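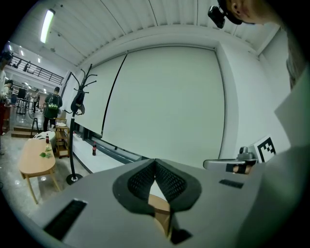 Week 3: Writing the Short Recipe Headnote

Welcome back, everyone! I read all of your October drafts over a pot of tea (well, 2 pots) and I enjoyed them very much, even the one that ran to 980 words before anybody so much as peeled an onion.

A headnote is the little paragraph that sits before the ingredients, and its job is to make a reader want to cook. Tell us where the dish comes from, who fed it to you, and what it ought to taste like when it goes right.

Reading for next time: Deividas Šimkus, "Soup at Rurkness," in your packet. Notice how long he waits before he mentions the beets, and how he gets away with it!

To hand in: three headnotes for the same dish, each written for a different reader. Please keep them short, and do read them out loud to someone first.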